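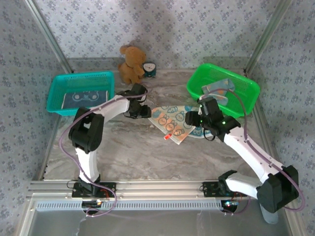
The Judora cell, both arms over the bunny cloth

Two-arm folding cell: cable slack, re-zeroing, and my Saturday-morning-style checklist
Thread in: Small Cells and Benchtop Arms

pitetetti wrote:
OK so I finally have the Judora cell running long enough between fixes that I feel like I can write up how I look after it. Two arms on one aluminum rail, two mesh baskets at the back, little cloths and towels in between. It folds. Sometimes it folds really well! Most of my time goes into cables, though, and I want opinions on that before I redo the whole thing.

My setup right now is one purple cable per arm, running up the outside from the base past the elbow to the wrist, with a big fat loop of slack left in it. I went with lots of slack after I killed a connector in June by having it too tight at the wrist. The arm reached for the back corner, the plug got yanked half out, and I spent an evening blaming the software.

The trouble with slack is where it ends up. The right one is the worst.
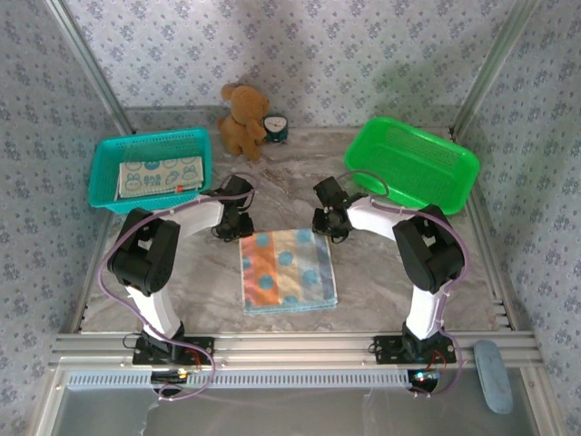 Striped and dotted towel in the middle, right arm's cable looping over the front of the green basket

You see what I mean about the basket. Put a lip or a handle in there and sooner or later that loop is going to hook something. Would you shorten it, clip it, or move the basket?

trillo_bench wrote:
Shorten it. That's way too much loop for an arm that size. I run Trillolix arms, similar reach, and mine have 33 mm of free play at each joint and then a tie. Two years, no snags.

pitetetti wrote:
Free play measured with the elbow folded or stretched out? Because with mine, those give totally different answers.

trillo_bench wrote:
Stretched out. Always stretched out. Put the arm in its longest pose by hand, power off, and set the slack there.

Ban wrote:
Gonna disagree with trillo on this one. Tight ties at the joints are how you get a cable that breaks inside the jacket where you can't see it, and then you get a gripper that drops out only when the wrist is turned one particular way. I chased one of those for 11 days. Big lazy loops are ugly but they live longer. Move the basket back and leave the cable alone.

trillo_bench wrote:
I said free play and then a tie, I didn't say tight. And moving the basket means re-teaching every pick he's got.

Ban wrote:
It's two baskets. He'll live.

Pascual Henríquez wrote:
Could you do both? One soft hook-and-loop strap in the middle of the upper link, wrapped loose enough that the cable slides through it. The loop stays but it can't wander sideways over the basket. Also, pitetetti, please post the checklist you promised in the title, I have a cell to get back up and I was hoping to steal it.

pitetetti wrote:
Pascual, I like that a lot, ordering straps tonight. Checklist coming up. It takes me 20 minutes if nothing is wrong.

Step 1: Power off, look at the bases
Check the bolts on the two black brackets where they meet the rail. Then the boards down by each base, and the little red wires going into them. I tug each wire very gently. Mine have worked loose before and the arm just goes limp with no warning, so keep a hand under it when you power back up.

Step 2: Two-corner hold
Power on, re-zero both arms, then have them pick up a towel by its top corners and hold it. I use the teal one with the cartoon characters. I'm looking at whether the top edge stays taut and whether either gripper is creeping. If one corner slips, I wipe the fingers with alcohol and try again before touching any settings. I look at the cables in this pose too, since they arch up high over both grippers.
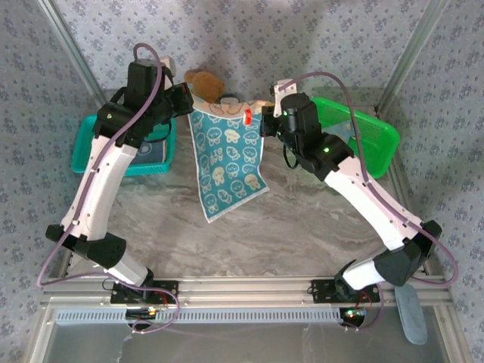 Step 3: Baskets and clutter
Push both baskets back to their tape marks, then check that the bear and the clock are back against the rear wall. I run one slow pick from each basket with my thumb on the stop button.

Pascual Henríquez wrote:
Perfect, thanks! Question on step 2, how long do you hold it?

pitetetti wrote:
2 minutes. I used to do longer but the elbows got warm and I didn't love that.

Ban wrote:
Warm elbows on a hold is normal. Do the hold after the slow picks, though, once the joints have moved a bit. You'll catch slipping sooner.

trillo_bench wrote:
Other way around for me. I want to know about bad fingers before I let it near a basket.

pitetetti wrote:
I'll try Ban's order for a week and then trillo's, and post whichever one annoys me less. Straps should be here by then.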